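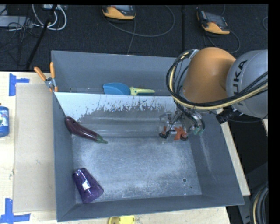

Gray Bin, Mixed Contents
Tamayo House Gallery: The Putting-Away Pages
Words by Flor Marulanda. Posted September 4, 2020

Every house has a place where things go when they have no place. Ours is metal, has a partition, and would survive a fall down the stairs. I have been writing up our attempts at tidying Tamayo for a while now, mostly so there's a record of us having tried. Earlier pages covered the spice shelf (finished, then unfinished) and the drawer of lids, which I still can't discuss calmly.

This page is for the bin.

Eggplant, with cup
Purple things have found each other. The eggplant gets the slope and the cup has made do with the corner, lying on its side like the last guest at a wedding. Rosaura says an eggplant belongs with food. I say everything in the bin belongs somewhere else, so the eggplant isn't special.

Scoop, private quarters
Blue blade, yellow-green handle, and the entire back compartment to itself. The front is much more real estate and the scoop wants no part of it. If I were a scoop I would probably live the same way.

Clamp, on duty
Orange grips, strong opinions. It has hold of the bin's edge at the partition end and I'm not going to be the one to ask it to let go. Under our rules a clamp counts as put away if it's clamped to something, a rule written by Percy, who owns a lot of clamps.

The floor
Scuffed, cloudy, blue-gray, with a small round hole in it. Hernán wanted to polish it. We talked him down. Scratches on a bin are like crumbs on a toaster: a sign that somebody in the building is getting some use out of the thing. The top of the partition is flaking in a way that I would describe as coastal.

The house rules, as they currently stand

The bin is for things in transit. Transit may last up to 24 hours, and Percy has asked me to point out that this is longer than most flights.

Anything with a blade, scoop blades included, goes in the narrow compartment. The large one takes everything else.

No liquids. See hole.

Food comes out before the end of the day. We had a long talk about whether an eggplant in the bin is food or décor, and the minutes of that talk would fill a second bin.

Cups go back on the cup shelf. I have typed that sentence into this page, the last page, and a note taped over the sink, and I expect to type it again in October.

What we tried before

The Fleltach basket set came first. Carleen Te Moana talked us into it, on the grounds that a home with matching baskets is a home at peace. We filled all the baskets in one evening and then spent a week opening each one in turn looking for the can opener. The baskets are very handsome and now hold the other baskets.

After that there was a label maker, a Jidoton, which I loved. I labeled the shelves. I labeled the label maker. Then Hernán moved everything to make room for a fish kettle, and for a month we had a shelf marked TEA with a fish kettle on it. Some of those labels are still up. Guests find them confusing and I've stopped helping.

The bin has outlasted both. You can see everything in it by leaning over, and it doesn't have a lid, so it can't add to the lid drawer.

Comments

Carleen Te Moana: The baskets were a good idea and I stand by them. You were supposed to put ONE kind of thing in each.

Rosaura Quispe: For the record, I said the eggplant belonged with dinner. Still do. I have a recipe and nobody has asked for it.

Flor: Rosaura, consider yourself asked.

Percy Cáceres: Nice clamp.

Hernán Condori: I could have that partition smooth in an afternoon. Offer stands. Also the fish kettle is staying.

Carleen Te Moana: Is that the same scoop you were hunting for at Easter?

Flor: No idea. I've given up trying to tell our scoops apart.

More from the Putting-Away Pages
The Lid Drawer, Part One
Spice Shelf, Before and Shortly After
Coat Hooks of Trevovari Street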